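Small table, stiff cue

Miniature pool is an awkward benchmark for a robot arm. The contact between cue and ball is over almost before a controller can react, and a slight error in heading grows with every cushion.

The Drundholm group built its test, called Clustby, to separate those two problems. A planner proposes a shot, and a second model, trained on 480 recorded strokes, corrects the aim before the arm moves. Force readings taken during the stroke go back into the model afterward. The arm never corrects itself in mid-stroke.

In a trial of 100 straight shots, the corrected planner missed 30 fewer than the uncorrected one. Bank shots improved much less. The group blames the cushions, which the simulator treats as perfectly uniform, and plans to measure them point by point.

Grip matters too. A cue that slips 2 millimeters between the fingers spoils the calibration, and the routine has to be run again from the start.

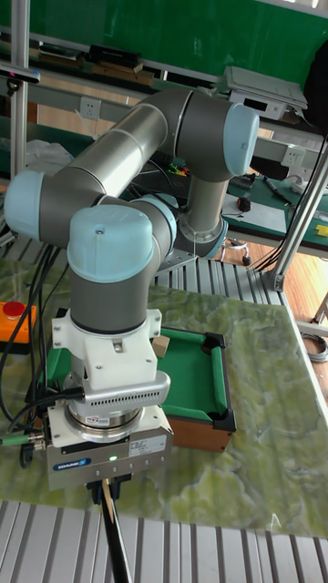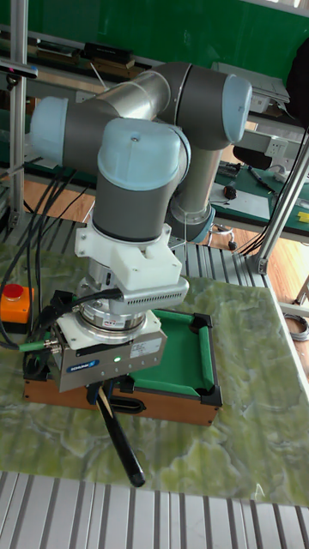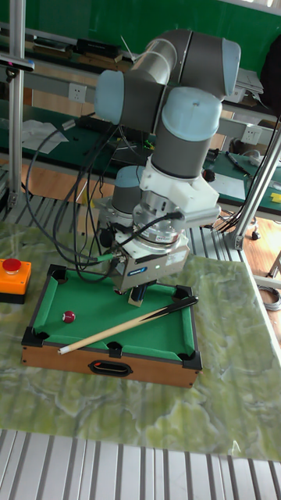

The arm and gripper at the miniature pool table.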